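Odimham shared workshop, hand tracking build
Progress report to Mounir Metwally, 23rd April

Dear Mounir,

Thank you for the second payment of 3400. It arrived in time and the larger part is already spent on the wrist mounts, the cables and the printed parts for the grippers.

Since the last report the main work was on the tracking. The cube markers are now fixed on their mounts, and the software from Efren Evangelista reads their position with much less jumping than before. We recorded 127 trials of the drawer task. In 46 of them the marker was lost for a moment, mostly when the hand went low in front of the desk. Efren thinks that the angle of the cube is the cause – I am not yet sure, and I would like to test also the light.

The cables are still the weak point. They hang down from the wrist and pull on the mount when the arm is stretched out. Renato Lagman has drawn a clip for the sleeve, but it is not printed yet.

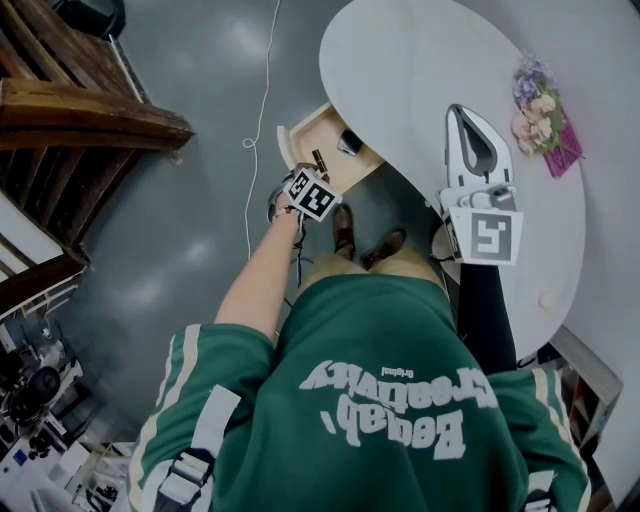 For the next period we plan four things: the clip, a second set of markers, a new calibration of the grippers, and a written guide so that other members can make recordings without our help. I expect to finish the guide in July. The budget is enough for all of this, except the spare camera – for this I will send you a separate request.

With kind regards,
Dindo Aquino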